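3. Materiais e métodos

3.1 Contexto da recolha

O estudo incidiu sobre a secagem passiva de loiça em cozinhas domésticas sem máquina de lavar, tema que a literatura sobre higiene alimentar tem tratado sobretudo a partir de cozinhas coletivas. A recolha decorreu no bairro de Grurska, em habitações com cozinha de área reduzida e ventilação natural por uma única abertura. Foram incluídos 30 agregados, recrutados por carta e confirmados por visita prévia. Os critérios de exclusão foram a presença de secador elétrico de loiça, a existência de obras em curso e a ausência prolongada dos moradores durante o mês de julho.

O protocolo de campo foi redigido por Hortensia Pacheco e revisto por Anselmo Escobar após um ensaio preliminar em Mansour, cujos dados não entram na presente análise. Do ensaio resultaram duas alterações. A primeira foi a substituição do registo em papel por fichas preenchidas em tablet. A segunda foi a fixação do intervalo entre pesagens, que no ensaio variava com a disponibilidade do operador e tornava as curvas de secagem pouco comparáveis entre si.

3.2 Procedimento de pesagem

Cada peça foi pesada seca, em balança de precisão calibrada no início de cada sessão, e de novo após lavagem manual com água da rede e detergente neutro. Seguiu-se um período de escorrimento livre, sem pano nem papel absorvente, com pesagens a intervalos constantes até estabilização da massa. Considerou-se estabilizada a peça cuja massa não diferisse, em 2 leituras consecutivas, mais do que a resolução do instrumento. A água retida foi calculada por diferença e normalizada pela área exposta, estimada a partir das dimensões nominais da peça.

A temperatura e a humidade relativa foram registadas com sondas Dirkik colocadas ao nível da superfície de apoio, afastadas de fontes de calor e fora do alcance de salpicos. As sessões tiveram início às 9 horas, de modo a reduzir a sobreposição com a preparação do almoço. As janelas permaneceram na posição habitual indicada pelos moradores, e a respetiva abertura foi anotada na ficha. Não se procurou uniformizar as condições entre habitações; a variabilidade ambiental é aqui parte do fenómeno em estudo e entra no modelo como covariável.

3.3 Classificação das peças e da posição

As peças foram agrupadas por material (plástico, cerâmica, vidro, metal) e por geometria (plana, côncava rasa, côncava funda, tubular). A posição foi codificada como vertical, inclinada ou invertida. O conjunto final compreende 2.557 registos válidos, depois de eliminadas as entradas com leitura inicial em falta ou com identificação ambígua da peça.

A codificação da posição levantou mais dificuldades do que o previsto. Pratos apoiados em divisórias gastas tendem a deslizar durante a sessão, passando de uma posição vertical a uma posição inclinada sem intervenção do operador. Nestes casos manteve-se o código inicial e acrescentou-se uma marca de deslocamento, usada depois na análise de sensibilidade. As peças côncavas invertidas mostraram-se mais estáveis, mas colocam outro problema: a água retida no interior evapora para um volume parcialmente fechado, cuja renovação depende da superfície de apoio. Um suporte de grelha aberta permite alguma circulação pela face inferior; um tabuleiro contínuo praticamente a impede.

Também o pé da peça, quando existe, foi tratado em separado. Em posição invertida, o rebordo do pé forma na face superior uma pequena cavidade, onde pode acumular-se uma lâmina de água que não escorre por gravidade. A massa dessa lâmina foi determinada por absorção com papel de filtro previamente tarado, numa subamostra de taças e tigelas, e subtraída do total sempre que o objetivo da comparação era a retenção interior.

3.4 Superfícies de apoio

Os escorredores foram descritos segundo a tipologia Wurside, que distingue suportes de arame, suportes de plástico com divisórias e tapetes absorventes. Para cada suporte anotou-se o material, a presença de tabuleiro de recolha e o tipo de superfície situada por baixo. Esta última variável, ausente da tipologia original, foi acrescentada por se ter verificado no ensaio preliminar que bancadas de pedra e tampos de madeira davam origem a perfis de humidade distintos junto à base do suporte. A Figura 1 documenta uma peça côncava em posição invertida sobre um suporte de plástico com divisórias.
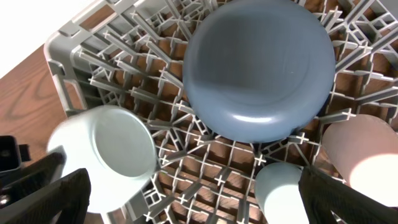

Figura 1. Tigela de plástico invertida num escorredor de plástico cinzento, apoiado sobre tampo de madeira. Vista superior.

A incidência de luz solar direta foi tratada como variável dicotómica, atribuída no início da sessão e revista em cada pesagem. Optou-se por não medir a irradiância. O sombreado produzido pelas próprias divisórias do suporte é irregular e desloca-se ao longo da manhã, pelo que um valor pontual teria pouca utilidade para a peça no seu todo. A limitação é retomada na discussão.

3.5 Análise estatística

As curvas de secagem foram ajustadas por um modelo exponencial de 2 componentes, uma associada ao escorrimento e outra à evaporação. O ajuste fez-se por mínimos quadrados não lineares, com valores iniciais obtidos por inspeção das curvas médias de cada classe. As constantes de tempo foram depois comparadas por modelos lineares mistos, com a habitação como efeito aleatório e o material, a geometria, a posição e o tipo de suporte como efeitos fixos. A interação entre posição e tipo de suporte foi incluída à partida — a hipótese principal do trabalho depende dela — e as restantes interações foram testadas por comparação de modelos encaixados.

Os resíduos foram examinados por classe de material. Nas peças de plástico observou-se heterogeneidade de variância, atribuível à retenção de gotas isoladas em superfícies pouco molháveis, e recorreu-se por isso a uma estrutura de variância específica por material. A análise de sensibilidade repetiu o procedimento sem os registos com marca de deslocamento. Os coeficientes obtidos nas duas versões são apresentados lado a lado na secção 4.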